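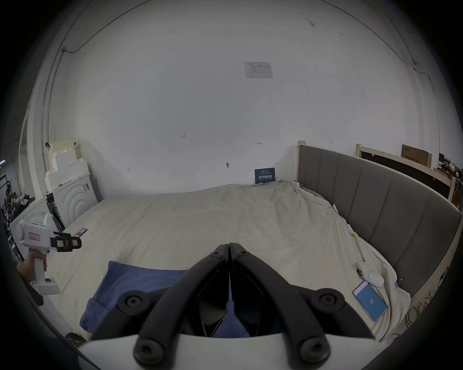

Hand-held grippers over the bed, folded blue cloth at lower left.

Birnard says its laundry helper will be folding shirts in Allville homes by December. I have my doubts. Last month's pitch promised 17 household chores, and the list I got this week has two. 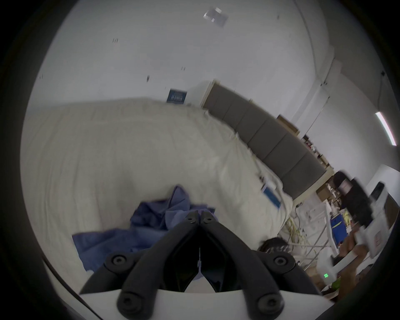 Folding is the one I'd bet against. Cloth never lands the same way twice, and a machine that can stack boxes all night at the Fillmont warehouse still has to find a corner before it can do a thing with it.
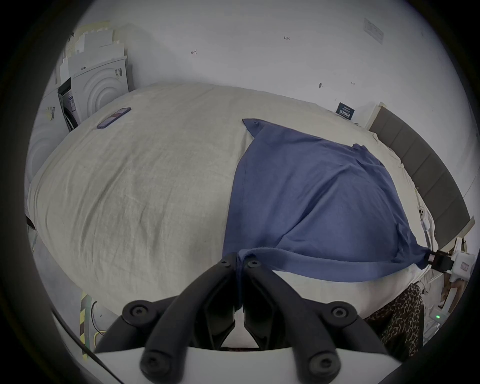
Wing-sze Chung, who ran the Huaranga trials, is more patient than I am. "Give it three years," she told me. Maybe — but I've heard three years before, and I'm still doing my own sheets.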